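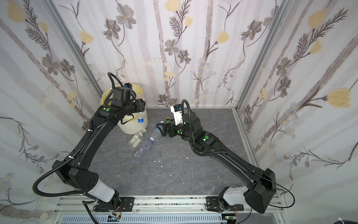 Notes from the Repair Evening

Thank you to everyone who came along to the March evening, and an especially big thank you to those of you who brought cake, because I had quite forgotten to ask for any and by eight o'clock we should all have been very sorry for ourselves. We had the long tables out at Bindley again, and the doors were open until half past nine, which is later than I had promised the neighbours but I did go round in the morning with a jar of marmalade and all is well.

The subject this time was old wallpaper, and what to do when you take down a shelf and find three or four layers of somebody else's taste behind it. Hermine Lanz very kindly came over with her sample books. She has 24 of them, and they are heavier than you would think (my back can vouch for it), and she let us leaf through the lot with clean hands and no tea within reach. The florals were the favourites by a mile. I had a long talk with a couple who are doing up the back bedroom of a terrace in Plokwood Lane, and they have decided to keep the roses on the chimney breast and paint the other walls a plain cream. I do think that's brave, and I'd love to see it when it's done. 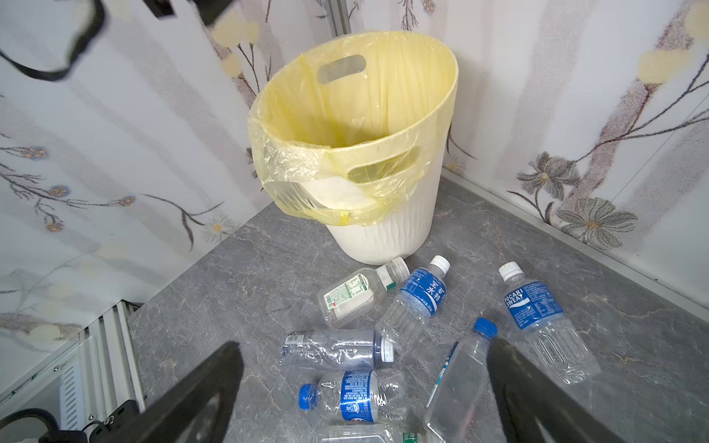
For those who couldn't make it, Hermine's advice on cleaning was to start dry and stay dry for as long as you can bear. A soft brush first, working from the top down, and then a ball of stale white bread, rolled gently over the grubby patches and thrown away once it goes grey. I had never tried it and went straight home and did the wall beside my cooker, and I was up until gone eleven because I couldn't stop! It won't shift grease that has properly soaked in, mind you, and she would not hear of anyone taking a wet sponge to paper put up before the war.

If you have an edge lifting, she likes ordinary wheat paste, made thin and left to cool, put on with a child's paintbrush and pressed down with a clean cloth. Leave it overnight before you fuss with it. I was told this twice, so I must have the look of a fusser.

A few bits of housekeeping. The little steamer is back from Szénási and has a new hose, so it can be borrowed again for a week at a time — please write your name in the book. The pasting table is still missing a leg bolt. We now have 164 people on the mailing list, and the tin held 60 pounds by the end of the night, so the hall is paid for.

Next month we are on to sash cords, with some lengths of waxed cotton from Rarnevis to practise on. Bring a window weight if you have one lying about in the shed, and a pair of old gloves, and let me know if you need a lift from the station end of the village.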